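# Picking from an open bag with a wrist camera

Last changed Nov 11, 2025

These notes cover the paper bag task on the small arm in the shared workshop. They assume the arm is already bolted down, homed and talking to the computer, and that you have worked through the flat tray task first. If you haven't, do that one. The bag is harder because it has walls, and the walls move.

## What you need

- A brown paper bag, the plain sort without handles
- A flat plastic lid from a storage box, larger than the bag
- Black cloth tape
- Four or so small objects that differ in shape and stiffness
- The Curnine gripper with both lit finger pads fitted

## Fixing the bag

Open the bag fully, then roll the top down on itself until the walls are a bit lower than the length of the gripper fingers. Keep rolling if in doubt. Tall walls catch the finger housings on the way in and drag the whole bag sideways.

Set it on the lid and tape it down on at least two opposite sides. Take one strip over the rim and down the outside, so the wall is held as well as the base. A further small piece at whichever corner lifts first is usually enough. Don't tape across the floor of the bag. The tape shines under the finger lights and the camera finds edges in it.

The lid lets you lift the whole thing off and put it back without untaping. I use the sink end of the bench, where the lid sits level. Check that no cable is trapped under the lid in a way that makes it rock.

## Choosing the objects

Pick things that fail in different ways. Keys are thin and lie flat, so the fingers have to come right down to the floor. A rope dog toy is soft and long, and can be taken nearly anywhere along its length. A ball needs to be centred well or it squirts out sideways.

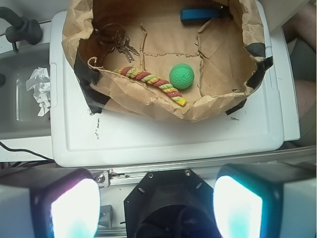

Put the objects in by hand and leave them where they fall. If you lay them out neatly you will tune everything for neat layouts, and then the first real tip-out will beat you. Something resting against a wall is worth having in every layout, as those picks need the most work.

## Setting the approach

1. Move the arm to the hover position, 100 mm above the rim, with the fingers fully open.
2. Turn the finger pads on and wait for the picture to settle. Lock the exposure after that, never before.
3. Jog down in small steps until the fingertips just touch the bag floor. Save this height as `floor_z`.
4. Add 3 mm to it. This is your lowest allowed height for everything except keys.
5. Set the closing speed to 11 in the Ilport panel. The default is far too quick for the ball.

Repeat step 3 each time you change the bag. Old bags sag and new ones have a stiff fold across the bottom that sits proud.

## Running it

Start with single picks and keep a hand near the stop button. For each pick, write down the object, the layout and what happened, even if it went well. Shu-fen Leung keeps the shared sheet and would like failures described in words, because a cross in a box tells her nothing.

I had 326 picks in the sheet by the end of June, and most of the failures were near the walls.

## Common faults

**The bag comes up with the object.** The fingers have pinched a fold. Raise the lowest height by a millimetre and try again. If the paper has torn, a few tears do no harm, but swap the bag once the fingers start to hook in them.

**Keys slide away.** Approach across the bundle and go for the ring if you can see it.

**The rope is held but swings into the wall on the way out.** Lift straight up to hover before moving sideways. The Canico script cuts this corner unless you set `lift_first` to true.

**The arm stops short with a force warning.** Usually a finger housing is on the rim. Roll the bag down another turn and save `floor_z` again.

The spare finger pads are in the drawer marked Ó Dálaigh, with the short screws. The long ones foul the rail.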